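# Teleoperators wanted for garment handling, December start

Eltier is hiring four part-time operators to record demonstrations for a learning system that handles clothes. The job is to drive robot arms by hand controller through the same kinds of tasks many times, and to mark each attempt as good, usable or failed.

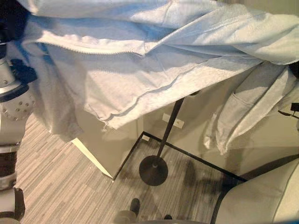 The posts run from the first week of December for 12 weeks, with a possible extension. Shifts are four hours, mornings or afternoons, three to five a week. You work at our Farías Street rooms, second floor, elevator access.

## What we are collecting

The current set has 2,176 recorded episodes. Of those, 1,401 passed review. Most of them are T-shirts and towels, and the model does fairly well on both. It does badly on anything with a hood, a zipper or thick seams, so the new round is mainly hooded sweatshirts, jackets and work pants. Tasks include:

- picking a garment up from a pile or a chair
- holding it up and turning it to find the hem, hood or sleeves
- laying it flat and folding it
- putting it on a hanger or over a rail
- recovering after a bad grasp

Recoveries matter to us. If a sleeve slips, keep recording and fix it from where you are. Please don't restart to get a cleaner take. Only 639 of the episodes we have include a recovery and we want a lot more.

## A normal shift

You check the arms and the controller with the shift lead, then record in blocks of 25 minutes with a 10-minute break between blocks. Garments are swapped at each break. The last half hour is for labeling: you watch your own episodes back, set the start and end points, and write one line on anything odd. Labeling is done in Nonex, our in-house tool, and we'll show you how to use it.

There is no daily quota. Horacio Vergara reviews a sample from every operator each week and will tell you if your recordings are too fast, too slow or too much alike.

## Who can apply

You need to be 18 or older, able to sit or stand at a station for 25 minutes at a time, and able to write short notes in English. You don't need an engineering background. Experience with tailoring, laundry work, stage wardrobe or retail folding is useful - two of our best operators came from a dry cleaner. Left-handed applicants are welcome, and the controllers can be set up either way.

## Pay and training

$24 an hour, paid every two weeks. The first three shifts are training with Lautaro Escobar and are paid at the full rate. Recordings from training are kept apart and don't go into the set.

The cameras point at the work area, but your hands or voice may be picked up now and then. You'll get a consent form to read before the trial session.

## How to apply

Send a short note with the shifts you can work and anything you've done with fabric or with remote controls of any kind (cranes, drones and game controllers all count). No résumé needed. Leave it at the front desk or mail it to Damián Paredes, Eltier, Farías Street. People we'd like to meet will be asked in for a one-hour paid trial on the arms.

Posted Thu 31 October. Applications stay open until all four places are filled.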